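Project report, part two: setting up and looking after the arm
Chukwuemeka Yusuf
Supervised under the Cairns teaching strand

## What I was asked to do

The brief was to take one humanoid arm with a five-fingered hand, get it working at an ordinary office desk, and write down what it takes to keep it working. The project outline called this "straightforward commissioning". I had doubts about that phrase when I read it and I have more now.

Most of the reports I read beforehand were about what a hand can pick up. Very few said how long somebody spent under a desk beforehand, or how often the zero position had to be set again. The Urier handbook gives setup a page and a half, one half of which is a safety notice. This report is mostly about the part that was left out.

## The station

The arm works at the near side of a light wood-grain desk, and a person can sit at the far side with a laptop. There is an open cardboard box on the desk which I used as a fixed landmark when checking the resting pose. A box is a poor reference, as it moves if you lean on the desk, but the printed target that Mestard recommends was never delivered.

Power is the weak point. The strip lies on the left part of the desk among the cables and adapters, and everything has to be traced by hand before you can unplug anything with confidence. I labelled my own leads at both ends. I didn't label the ones I hadn't fitted, and I regret that.

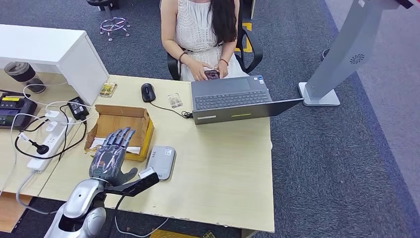 The startup routine I settled on goes like this:

1. Trace the black cable from the arm along its whole length and check that it can move freely.
2. Push the wrist bracket gently from the side. If it shifts, stop and tighten it.
3. Power up with the hand clear of the desk.
4. Open and close each finger on its own, thumb last.
5. Bring the hand upright, fingers extended, and hold.
6. Compare the pose with the saved one in Skadex before doing anything else.

Step 6 is the one people want to skip. Skadex shows a green tick if the joints report the right angles, and it is tempting to believe it. The tick only says that the joints agree with themselves. Twice I had a tick and a thumb that was plainly in the wrong place.

## Faults

I kept a log over 169 startups. Of these, 11 needed some sort of repair or reset before the arm could be used. The supplier's sheet claims 100 clean starts between services, and I can't see how that figure was reached, or whether their arm was ever moved between desks.

The commonest fault was the bracket at the wrist working loose. A small turn there doesn't look like much, but it throws off whatever is read from it. Thread lock helped. The next commonest was drag from the cable: with too little slack, the forearm stopped short of its resting pose and the software put this down to a tired motor. I nearly ordered a motor on the strength of that message.

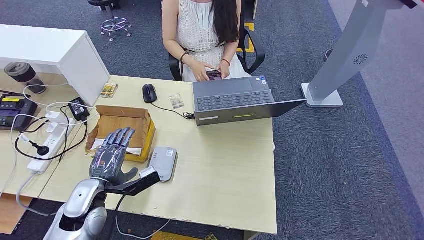
*Page last changed: 5 May 2024*

The remaining faults were in the fingers. One joint grew stiff and then freed itself after I had taken the cover off, looked inside and put it back. I've recorded it as "cause unknown", although the draft summary I was given to fill in only had boxes for "mechanical", "electrical" and "user". I ticked none of them.

## Looking after it

Weekly: bracket screws, cable slack, a wipe of the hand with a dry cloth. Monthly: covers off, check each finger joint by hand with the power off, save a fresh resting pose and keep the old one. Don't overwrite the old pose. I did so early on and lost my only means of telling how far the arm had drifted.

The automatic calibration is worth running, but I wouldn't rely on it alone. In my trials it reported success every time, including once when I had left the bracket loose on purpose. A check that never fails isn't telling you much.

## What I would not claim

I can't say that my routine reduced the faults. They did become rarer towards the end, but by then I was also handling the arm more gently and had stopped moving it. There was only one arm and one person looking after it. A fair test would need a second user working from these notes without my help, and that is planned for July if the station is still free.

The full log and the saved poses are in the project folder, under "arm_care". Entry 2 has the wrong bracket size in it; use the one in the parts list.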